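リフレクソロジーサロン Nunar 運営会議 議事録(4月)

場所 本店二階 休憩室
時間 19時10分から20時50分まで
出席 マキラ(Teemu Mäkelä、施術主任・議長)、店長、本店の施術担当全員、Vitivberg店から施術担当2名、受付担当
欠席 経理担当(事前に資料の提出あり)
記録 受付担当

前回議事録の確認
前回の議事録は、回数券の有効期限に関する箇所を「購入日から6か月」に訂正したうえで承認された。訂正前の版は「初回来店日から」となっており、受付の案内と食い違っていた。訂正版は共有フォルダに入れてあるので、印刷して持っている人は差し替えること。

議題1 足湯と問診の順番について
現在、本店では足湯をしながら問診票に記入してもらい、Vitivberg店では問診が終わってから足湯に移っている。両店を行き来するお客様から、順番が違って戸惑ったという声が受付に寄せられた。

本店側からは、足湯中に書いてもらうと時間の節約になるが、前かがみになるため記入がつらそうな方がいるとの報告があった。用紙が濡れて読めなくなり、書き直しをお願いした件も出ている。Vitivberg店側からは、問診を先にすると足の傷や皮膚の赤みを足湯の前に把握でき、湯の使用を控える判断がしやすいとの説明があった。

議長から、糖尿病の治療中で足の感覚が鈍い方には湯温の確認を本人任せにできないこと、この点だけでも問診が先のほうがよいとの意見が出た。店長もこれに同意した。

60分コースの場合に施術時間が短くなるのではないかという質問があり、しばらく話し合った。コース時間は施術そのものの時間とし、問診と足湯は含めないことを改めて確認した。予約枠の間隔は今のままで足りるという意見と、初回の方だけは余裕を見たほうがよいという意見に分かれた。

決定 両店とも問診を先に行う。初回のお客様には予約時に少し早めの来店をお願いする。予約枠の間隔は変えず、来月の会議で様子を聞いて再度検討する。
担当 受付(案内文の修正)、店長(予約画面の文言)

議題2 問診票の改訂
改訂案を全員に配布した。主な変更点は次のとおり。

服用中の薬の欄を広げた。現行の欄は小さく、余白に続きを書く方が多い。
妊娠中または可能性の有無を、裏面から表面に移した。
「痛みの強さ」を数字で答える欄をやめ、「強めが好み」「弱めが好み」「担当者に任せる」から選ぶ形にした。
植物アレルギーの欄に、キク科とナッツ類を個別に書けるようにした。

痛みの欄について反対意見があった。数字があると前回との比較がしやすく、長く通っている方の変化を追えるという理由である。一方で、数字を記入してもらっても施術記録に転記されていないことが多いという指摘もあった。議長が直近の記録を見たところ、転記の仕方が担当者ごとに違っており、比較に使える状態にはなっていなかったとのこと。

数字は問診票から外し、必要な方についてのみ担当者が施術記録に書くことでまとまった。書き方の見本は議長が作る。

表現についての指摘も出た。「治療」「治る」「改善します」という言葉が旧版の裏面に残っている。当店の施術は医療ではないため、これらは使わない。「効果には個人差があります」と添えれば済むという話ではないので、文そのものを削る。ホームページのコース紹介にも同じ表現が残っていないか、店長が確認する。

決定 改訂案を一部修正のうえ採用。旧版の残りは裏紙にせず、裁断して処分する。
担当 議長(記入見本)、店長(ホームページ)

議題3 施術用オイルの仕入先
これまで使ってきた無香料のベースオイルについて、仕入先の Van der Merwe から容器変更の連絡があった。今後は200mlのポンプ付き容器が標準となり、大きい詰め替え容器は受注生産になる。

現在は詰め替え容器から各自の小瓶に移しているが、小瓶の洗浄と乾燥に手間がかかっており、開封日の記入漏れも目立つ。ポンプ容器をそのまま施術室に置けば移し替えの作業はなくなる。ただし単価は上がる。

経理担当の提出資料では、値上がり分は小瓶の買い替えをやめることでいくらか相殺されるが、全部は埋まらないとのことだった。別の仕入先として Namavari の見積もりも取ってある。こちらは単価が低いものの、伸びが軽く、施術の途中で足し直す回数が増えるという感想が試用した二人から出た。肌あたりはどちらも問題なし。Vitivberg店では、乾燥の強いかかとには Namavari のほうがなじみやすかったという意見もあった。

議長は、当面は Van der Merwe を続け、Namavari は Vitivberg店で試用を続けて記録を残してはどうかと提案した。異論はなかった。

開封日の記入については、容器の底ではなく側面に書くことにする。底に書くと、持ち上げないと見えないうえに油でインクが消える。

決定 本店は Van der Merwe のポンプ容器に切り替える。Vitivberg店は Namavari の試用を継続する。残っている詰め替え用は先に使い切る。
担当 受付(発注)、Vitivberg店(試用記録)

議題4 施術者の手指の負担
前月の面談で、親指の付け根の痛みを訴えた施術者が複数いた。議長から、圧のかけ方と一日の担当数の両面から考えたいとの説明があった。

圧のかけ方については、指先だけで押し込まず、肘の位置を下げて体重を移す基本の形に戻ること。土踏まずの広い部分は、拳の平らな面や前腕を使ってもよい。お客様から「もっと強く」と言われたときに指だけで応じてしまう癖がついている人が多いので、椅子の高さと距離を先に直すこと。

椅子の高さについて、本店の奥の施術室の椅子は調節レバーが固く、使う人が変わっても同じ高さのまま使われているとの報告があった。レバーの修理を業者に頼む。直るまでの間は、手前の部屋の椅子と入れ替えて使ってよい。

担当数については、強めの希望が続く日に特定の人へ予約が偏っている。指名の場合はやむを得ないが、指名なしの予約は受付で振り分けられるので、施術と施術の間に手を休める時間が取れるように組む。ここで受付から、当日予約の電話を受けている最中に誰が何件目か分からないという話が出た。予約画面の一覧に件数を出せないか、店長が設定を調べる。

痛みが続く場合は我慢せず、早めに整形外科を受診すること。シフトの変更は当日でも相談を受ける。休むことを言い出しにくいという声もあったため、議長への個別連絡でもよいことにした。

決定 上記のとおり運用する。
担当 店長(椅子の修理、予約画面)、受付(振り分け)

議題5 勉強会
次回の勉強会は議長が講師を務め、足首まわりと下腿の流し方を扱う。前回はタオルの掛け方に時間を取られたため、掛け方は事前に各自で復習しておくこと。交代で受け手になるので、膝まで上げられる服装で参加する。

Vitivberg店からは、反射区の説明をお客様にどこまで話すかを取り上げてほしいとの要望があった。質問されると「ここは胃です」と言い切ってしまうことがあり、その後に「では胃が悪いのですか」と聞かれて困るという。議長からは、反射区の考え方として紹介するにとどめ、体の状態を言い当てるような話し方はしないこと、心配があるようなら医療機関への相談を勧めることが示された。具体的な言い方は勉強会で練習する。

勉強会は営業終了後に行い、参加した時間は勤務時間として扱う。欠席者には配布資料を渡すが、実技は別の日に個別に行う。

議題6 タオルとシーツ
洗濯を外部に出すかどうかを検討した。本店の乾燥機は夕方に使用が集中し、閉店後まで回している日がある。外部に出した場合、回収が朝になるため、油のついたタオルを一晩置くことになる。酸化したにおいが残りやすく、保管中の発熱も心配だという意見が出た。

油分の多いタオルは専用のふた付き容器に分け、これまでどおり店で洗う。乾燥機から出したら積み重ねたままにせず、広げて熱を取ってから畳む。油のついていないシーツとひざ掛けは、外部に出した場合の見積もりを取る。

Vitivberg店の棚ではフェイスタオルとフットタオルが混ざっているとの指摘があり、棚に札を付けることにした。

決定 シーツとひざ掛けのみ見積もりを取る。タオルは店で洗う。
担当 店長(見積もり)、Vitivberg店(棚札)

議題7 その他
待合の音楽について、同じ曲が繰り返されて気になるとのご意見があった。曲目を入れ替える。音量は変えない。

ハーブティーは、カモミールをお出しする前にキク科のアレルギーがないか確認すること。問診票の改訂後は該当欄を見れば分かるが、それまでは口頭で聞く。

回数券の譲渡について受付に問い合わせがあった。家族間であれば可とし、譲り受けた方にも初回の問診票を必ず記入していただく。有効期限は元の購入日から数える。

遅刻のお客様への対応は担当者によって違いが出ている。次のご予約がある場合は終了時刻を動かせないことを、施術に入る前に伝える。料金の扱いは次回の議題とする。

次回までの持ち越し事項
予約枠の間隔、遅刻時の料金、Namavari の試用記録、シーツ類の見積もり。

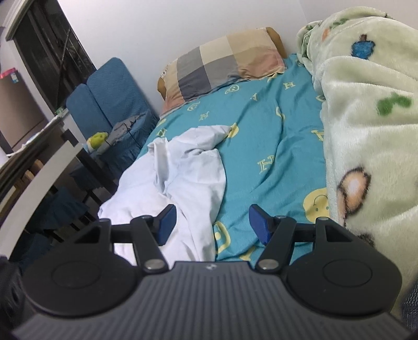
次回の会議は来月、今回と同じ時刻に本店二階で行う。議題を追加したい人は、前日までに受付へ連絡すること。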